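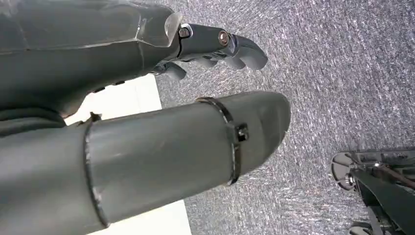

Skilska Cardboard Cash Organizer

By the Stosgate shop desk
April
4 min read

I've been selling desk stuff for a good while now, and the thing I get the most mail about is a piece of cardboard. Go figure! The Skilska is a plain brown organizer with narrow slots in two columns, and I use mine for paper money. Bills, receipts, the odd gift voucher, all standing up on edge so I can flip through them with one finger.

I started out with a metal cash box (the Dremine, which we still carry, and it's fine if you need a lock). My trouble was that everything in it ended up in one flat pile. I'd be digging for a small bill while somebody stood there waiting on their change, and I'd pull out a wad of receipts instead. The Skilska sits open on the desk, so I just look down and grab.

What you get

It ships flat. You get the outer tray and a bundle of dividers that slot into each other, no glue and no tape. The first one took me 10 minutes with a cup of coffee going cold next to me, mostly because I had a long divider in backwards. If the notches face up on both pieces, flip one over and try again.

Empty, it holds its shape well. I've dragged mine all over the place and the corners are still square, though the top edges of the dividers have gone a bit soft where my fingers hit them every day. Spare dividers come in packs of 4, and you can order those on their own.

How I set mine up

I keep it between my laptop and the front edge of the desk, with the small bills in the slots closest to me. Bigger ones go farther back. Everybody has their own system, and I've heard from folks who sort by day, by market stall, even by which kid earned it (love that one). Leave a slot or two empty if you can! You'll want somewhere to park a bill while you're counting out the rest.

Folded notes fit too, but they get thick fast, so I flatten mine first.

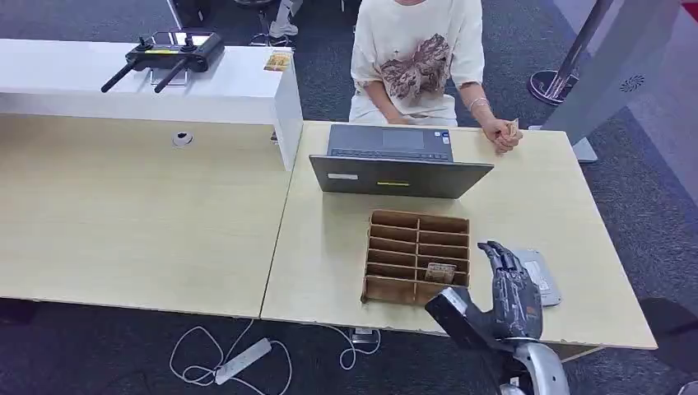 Good to know before you order

It's cardboard, so keep drinks away from it. There's no lid and no lock either, and I put mine in a drawer when I go home at night. The tray is sized for a regular desktop and leaves plenty of room for a card reader or a notepad alongside.

If you want something sturdier, the Pichon tray has the same layout in wood and costs a good deal more. I own both and still reach for the Skilska, probably out of habit.

We had 700 of these in the last batch and they went quicker than I planned for, so if it shows as out of stock, leave your email and I'll write when the next ones land. Orders of 2 or more ship together in one box.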